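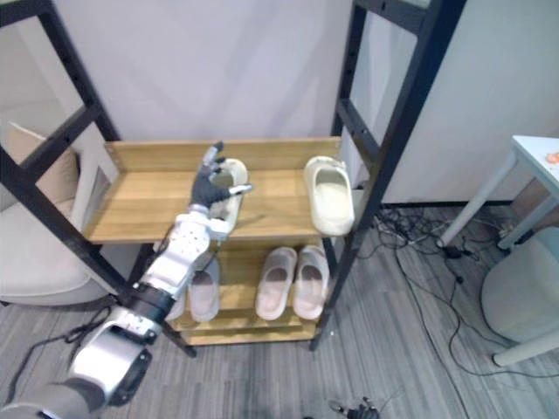 The arm at the shoe rack, left side of the top shelf.

Workshops > Open Afternoons > Visit Reports > Nandetti shared workshop

I went along to the September open afternoon at Nandetti expecting to be sold something, and to be fair nobody tried. The build is called Sevance. It's a two-armed machine that is meant to tidy shoes, and the members have put $2707 into it so far, not counting their own hours. My own shoes get tidied for free, badly, by me.

Teodoro Pacheco looks after the hands and did most of the talking. He told us the log stood at 821 attempts with slippers, 620 of them counted as good. I asked what good meant. A slipper on the shelf, toe forward, not dropped. Fine, but a slide is the friendliest shoe going - one moulded piece, no laces, big opening. I'd like to see the figure for a wet gumboot.

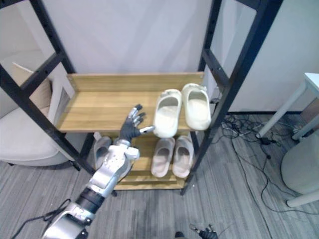

The rack is a fair choice, I'll give them that. Black metal uprights, two wooden shelves, the sort of thing you might have in a hallway, and the raised lip at the back of the top shelf gives the fingers something to get wrong. Armchair on one side, table on the other, so it has to behave near furniture. What my hallway also has is kids, a dog and poor light, and none of that has been tried. Teodoro said so himself when pressed.

He also reckons the next set of fingers will come in at $300. I've done enough shed projects to double that. The cables could do with some attention first, before someone catches a boot in them.

Worth the drive? Yes, if you like asking questions. Would I have one at home? Ask me after the gumboots.

Comments

Devanura: Doubling it is kind. My gripper tripled, and it only picks up tennis balls.

Ngô: Did they say who decides what counts as dropped? I'd want that written down before the log gets any longer.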